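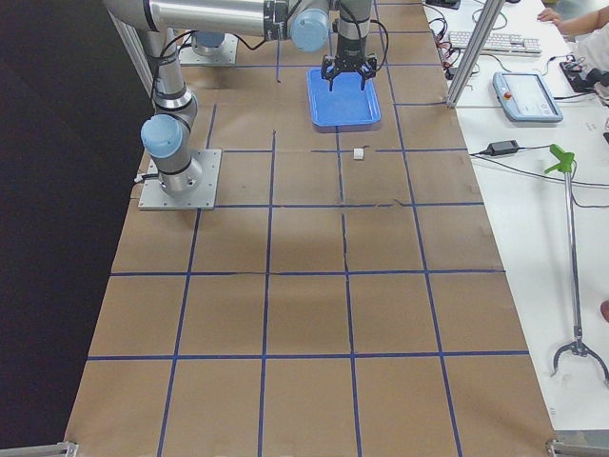 Comment left under the previous entry: why not give up on paper and paint the grid straight onto the table top? The paper tears, the tape lifts the paper when it comes off, and every new sheet means measuring the whole thing out again.

Fair points, all three. Answer for now is no. The layout for Muta has changed twice and will probably change again before the summer, and a painted top would have to be sanded. The top at Villadero was painted and it still shows the old lines under the new ones. Paper stays until the cell size is frozen. I will put the comment on the list for the next layout review.

Muta, table surface, April

State of the sheet

Kraft paper, brown, with dark blue tape for the lines. Faint creases over the surface. One jagged crack running lengthwise down the middle column, and a wavy seam across it near the center. A few other thin ones that I do not consider important. The tape lines are all legible and the cells still read as cells.

The middle column is the one that matters. It gets the most traffic and it is where most of the placement positions are. A flat tear does no harm to anything sitting on it. A raised edge does, with the small parts. The 30 mm cube will rock if one side of it rests on a lifted lip of paper, and the error shows up as a tilt in the placement record that has nothing to do with the placement.

Check for lifted edges: lay the 300 mm steel rule flat across the crack, look along it at table height with the hand lamp behind. Light under the rule on both sides of the crack means the paper is standing up. Repeat every hand's width along the crack. Mark with pencil, not marker (marker bleeds through and stays in the view on the top side of any patch).

Layout

Cell pitch 229 mm, measured tape center to tape center. Tape edges are not to be used as the reference, the width varies a little where the tape was stretched on laying. The cells are only roughly square and this is known. Paper moves with the humidity in the room and tape does not, so the pitch across the sheet and the pitch along it drift apart over the weeks. I measured it on the day of laying and wrote the value on the underside of the near edge. Should have written it somewhere it can be read without lifting the sheet.

Tray: blue plastic, shallow, raised edges. Outside length 173 mm, so it fits inside one cell with margin on all sides. Place it in its cell empty and square to the lines, by eye. Do not tape it down. We tried that on the previous sheet and the tape took the top layer of the paper with it, and the cell had to be patched.

Cube: white, one only. Start position near a line intersection, below the tray and slightly to the right of it as seen on the overhead view. Intersections are the easy place to describe in the notes but not the best place to set a small part down. There are two layers of tape where the lines cross, so the surface is higher there. Keep the cube on bare paper close to the intersection, clear of the tape on all four sides.

White on brown is good contrast. White on the side table is not, the top there is white as well and the cube is easy to lose. Spare parts go in a lidded box for that reason. Please do not leave a cube out on the side table overnight.

Repair or replace

Three options considered.

a) Patch from above with paper tape. Fast. Adds an edge on each side of the crack where there was one before. Color does not match. Rejected for the middle column, acceptable elsewhere.

b) Glue from below. Means freeing the near edge and rolling the sheet back as far as the cross seam. Glue stick, not white glue, which wrinkles the paper. Press under a board for the length of a lunch break. No added height on top. The risk is that the crack opens further while the sheet is being rolled.

c) New sheet. Half a day with the line marking. There is enough Pretivent paper left on the roll for one full sheet plus a short piece. Thampi tape: one roll started, one sealed.

Doing (b) first. If the crack has grown past the far end of the column when the sheet is back down, go to (c) directly and do not patch a second time. The previous sheet was patched until there was more patch than paper in two of the cells and the pitch was off everywhere near them.

Notes for laying the next sheet

Unroll the paper and leave it flat in the room overnight before fixing. The present sheet was fixed straight off the roll and I think most of the creases date from that.

Fix the far edge first, then smooth toward the near edge with the side of the hand. Wipe the table first. A single grain under the paper becomes a hole as soon as somebody presses a rule on it.

Lines along the table go down before the lines across. Pencil marks at both edges, string between them, tape to the string. Lay the tape without pulling. Stretched tape creeps back and drags the paper into a ripple, and the ripple is the part that tears later. I suspect this is how the wavy seam started, though I have no record of which line was laid last.

Cut tape with scissors, off the table. No knives on the sheet. I cannot say the jagged crack began as a knife cut, but there is a short straight length in it that I do not like the look of.

Open items

Board for pressing: the one in the store is warped, need another.
Humidity reading to go in the log each morning together with the pitch of one cell, always the same cell.
Ask whether a heavier grade of paper is stocked in the same width. A wider roll does not help, it would need trimming along the full length.
Painted top: on the review list, see first paragraph.
Pitch value to be copied from the underside of the sheet to the inside cover of this notebook when the near edge is lifted for gluing.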